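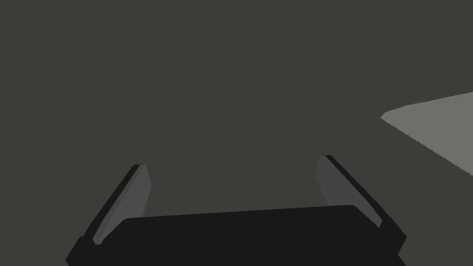
Pince ouverte, doigts écartés, vue depuis l'arrière de la paume. Rendu de simulation.

Atelier Furkorach – galerie du module de simulation
Mis en ligne le 16 janvier 2019

Cette galerie accompagne le module de simulation de l'atelier Furkorach, encadré par Saadet Altıntaş. Le module s'adresse aux étudiants de deuxième année et se déroule en 13 séances, depuis novembre. Les groupes travaillent sur la commande d'une pince à mors parallèles dans un environnement virtuel, avant tout passage sur matériel. Deux groupes sont représentés sur cette page : Imo et Dağdelen. Les fichiers de scène sont communs et déposés sur Citetti, le serveur de l'atelier.

Les vues sont prises côté pince. Ce choix est imposé par le cahier des charges : le correcteur doit pouvoir juger l'ouverture des doigts et leur orientation par rapport au plan sans recourir à une caméra extérieure. Le repère outil est placé entre les extrémités des doigts, axe z dirigé vers l'avant.

Vue 1 – groupe Imo
Paume noire, faces internes des doigts en gris plus clair, plan gris olive sans texture. Le groupe a travaillé sur la consigne d'ouverture et sur le retour à la position de départ. Aucun objet entre les doigts : l'exercice porte sur l'approche seule. À droite, la zone gris clair se termine en pointe vers le milieu de l'image ; son bord inférieur présente un léger crénelage, acceptable pour la correction.

Réglages retenus par le groupe : pas de calcul fixe, 1 000 pas par essai, remise à zéro de la scène entre deux essais. La série complète compte 199 essais, enregistrés sous forme de journaux texte. Les journaux sans en-tête ne sont pas corrigés.
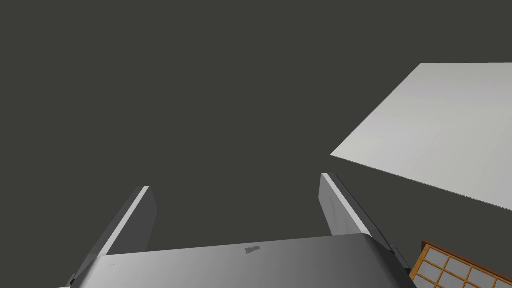 Cahier de l'atelier, n° 16, p. 4

Vue 2 – groupe Dağdelen
Dans ce rendu, la paume est gris clair et arrondie sur le dessus, avec un reflet plus marqué à gauche. Les arêtes des doigts ressortent nettement sur le fond anthracite, ce qui facilite la lecture de l'écartement. En haut à droite, un panneau blanc cassé ; dans l'angle inférieur droit, un panneau à croisillons brun orangé, du type shoji.

Le groupe s'est chargé du contrôle des distances entre la pince et les éléments du décor. La méthode est simple : volumes englobants pour la paume et les deux doigts, calcul de la distance minimale à chaque pas, arrêt de la trajectoire sous le seuil. Les volumes de la paume ont dû être repris une fois, la première version ignorant l'arrondi du carter. Le temps de calcul a augmenté d'environ 16 % après cette reprise.

Remarques de correction
Les deux groupes ont remis un schéma de repères lisible. Les unités doivent figurer sur tous les graphiques, y compris ceux des annexes – point déjà signalé lors de la revue intermédiaire. Les angles sont à donner en radians dans le code et en degrés dans le rapport.

La documentation du contrôle de distance est suffisante pour être reprise par un autre groupe. Celle de la commande d'ouverture reste à compléter : la valeur de saturation est présente dans le code, absente du rapport. Saadet Altıntaş attend la version corrigée sur Citetti, dans le dossier du groupe, sous le même nom de fichier que la version initiale.

Les rendus en pleine définition sont rangés avec les scènes. Pour toute réutilisation dans un rapport, mentionner le nom du groupe et celui de l'atelier.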